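Gwion Cadwaladr
2021-01-22

Right, I'm doing it. The hall cupboard is getting sorted and I'm posting as I go so I can't wander off halfway through. Kettle's on, radio's on, every hat we own is on the floor!

2/ Some background. We have one cupboard by the front door and for years it has eaten gloves. You put a pair in, you get one back. In December I went to the shop in two left hands and a tea towel. Never again.

3/ The plan came from Mali Gittins, who sorted her own cupboard last winter and sent me a very long voice message about it (I loved every minute). One basket per person, on the low shelf, no lids. Lids are where it all goes wrong, she says, because children will not lift a lid. They will balance a wet glove on top of it and walk away.

4/ So I've bought baskets! Plastic ones, so you can rinse the grit out in the sink. I did look at some lovely woven ones in Morris but they snag on wool, and I have already lost one good scarf that way.

5/ First job was getting EVERYTHING out. If you try this at home, really do take out everything, even the bag of bags. Behind the bag of bags I found a torch, the missing dog lead, 5 odd socks and a Skukow flask I'd accused my brother of stealing. Sorry, Rhys.

6/ Sorting piles at the moment: fits, doesn't fit, needs a wash, and a sad little heap of singles. I'm giving the singles until the end of the month to find their partners. I have high hopes for a green mitten.

7/ Quick note on washing the padded sort, as a few of you asked last time. Do up any straps first, cool wash, hardly any powder, and no softener. Then dry them somewhere airy with the fingers pointing up. I peg mine by the cuff over a wooden spoon handle stood in a jar - daft to look at, works a treat.

8/ Someone's asked whether you should fold gloves into each other like socks. I used to! But it stretches the cuff, and small people can't pull them apart when they're late for school. A peg through both cuffs is much better. Or just chuck them in as a pair and hope, which is where I've ended up with the little ones' things.

9/ Biscuit break. The floor is visible. I'd forgotten we had tiles in there, and they're nice tiles!

10/ Outgrown things are going into a bag for the swap table at Emarport. It's such a good idea, that table. You bring what's too small, you take what's the next size up, and nobody minds if the name tape still says someone else. We got a whole snowsuit there last year and it's still going.

11/ Labels next. I was going to print proper ones and then remembered that the youngest can't read yet, so we're going by colour. She chose pink before I'd finished the question. Her brother wants orange "for tigers". I'm having whatever's left.

12/ Shelf wiped, hooks tightened, baskets being filled on the table before they go in. I'm absurdly happy about this. Might do the shoe rack tomorrow. Might just stand and look at the cupboard.

13/ And this is the one I was most looking forward to filling. Such a cheerful glove for such a grey month! 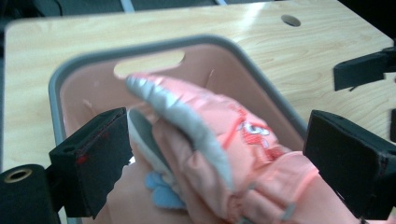
Puffy pink glove, pink basket. A very good match.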